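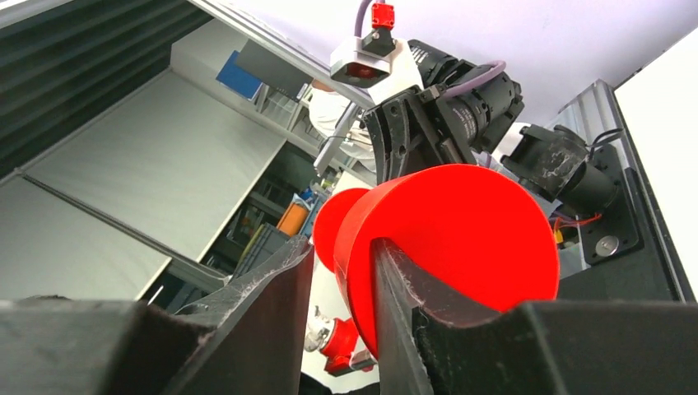
Trimming wrist camera recordings before training

OK, so last week I promised Liviu I'd write down how I clean up our recordings, and it's a pretty short job once you've done it a couple of times (the first time took me all afternoon!).

You'll need the recordings folder and the Staltia viewer. I also keep a text file open for notes.

Step 1. Open a recording and scrub to where the fingers close. I look for the moment when one fingertip is inside the mouth of the cup and the wall sits between the two fingers. Write down that frame number. In my last one it was 857 out of 1670.

Step 2. Go back 80 frames from there and set your start mark. I used to go back 341, and the policy learned to hang around doing nothing, which was fun to watch exactly once.

Step 3. Plot the gripper command under the video. If the command drops well before the fingers move, your clocks are off, so fix the offset now and save it with the recording.

Step 4. Check the crop. Stella likes a tight square on the fingertips, but I leave the background in – the second arm moves too, and I want the model to see it. Try both if you have the time.

Step 5. Export, then reload the exported file and play it all the way through. Don't skip this! I once lost the last part of every clip to a bad end mark.

Next up is the training config, and I'll post that when mine stops crashing.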